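**Ticket 627: Dell desktop turns off by itself, clock is wrong after each start**

Opened by: Efe Osagie, Nonutmont office
Status: waiting for part, see last entry

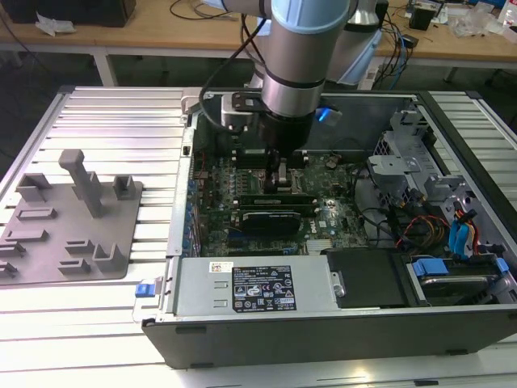 ## Problem as reported

The desktop in the Nonutmont front office turns off without warning. The user says it can happen after five minutes or after half a day. When she starts it again, the clock shows a wrong date and she must press F1 to continue. There is no error on the screen before it goes off. The machine runs the Plolia stock program and the label printer, so she loses the open order each time.

## What I checked before opening

- Other wall outlet, same result.
- Other power cable, same result.
- Label printer disconnected for one morning. The computer went off two times anyway.
- Event log: only the line that says the previous shutdown was unexpected. No temperature warning.

I made a copy of the Plolia folder to the server before I did anything more. The copy took around 30 minutes. Please do not delete it until this ticket is closed.

## Inside the case

I put the case on its side and took the cover off. The board has the DELL logo printed on it, and the coin-cell battery is toward the upper right of the board, so it can be reached without removing the expansion card. The hard drive sits in the corner in its carrier with the blue tab. I left it in place for the first tests.

1. Power off, cable out, hold the power button down for ten seconds.
2. Measured the coin cell. It gave 1.9 volts and a good one gives 3. This explains the clock and the F1 message, but I do not think it explains the turning off.
3. Put in a new coin cell, set the date and time in the BIOS, saved.
4. Took out the expansion card, cleaned the contacts with a dry cloth and put it back.
5. Pushed in both blue SATA cables again at the two ends. One of them moved a little at the drive side. I am not sure if it was really loose.
6. Checked the red and yellow power cables near the drive bracket. I found no burned or cut place.

After this the clock was correct at every start. The computer stayed on during the afternoon and I wrote to the user that it looks good. I was too fast with this.

## Update, next morning, 8:40

It went off again while I was running the memory test. The test was at 99 percent with no errors. I ran it again after lunch and it finished, also no errors.

I then disconnected the hard drive and left the machine in the BIOS screen, with nothing to load. It went off after less than one hour. So the drive and Windows are not the reason, in my opinion. The power supply is the next suspect.

## Comment from Cernach helpdesk

> Please try with a known good supply before you order. Check the connectors on the board first. Some older Dell desktops do not use the standard ones and the wrong unit will not fit. We have one spare in storage from the Abubakar move, you can borrow it.

## Reply, Efe

Thank you, I borrowed the spare from the Abubakar boxes. The connectors fit but the body of the unit is longer, so it cannot go inside with the cover closed. I put it next to the case only for the test. The computer stayed on the whole day and also the night, with the drive connected and Plolia open.

I ask to order a new supply of the same size. The spare has 400 watts and this is more than enough for this machine, so please look first at the size and the connectors. The old unit should go to electronic waste, not back to the shelf.

The user works on the laptop from the meeting room for now. The label printer is connected there and prints correctly.

## Still open

- [ ] New supply ordered
- [ ] New supply installed, cover closed, one full day of work without shutdown
- [ ] Spare returned to Cernach
- [x] Coin cell replaced
- [x] Plolia folder copied to server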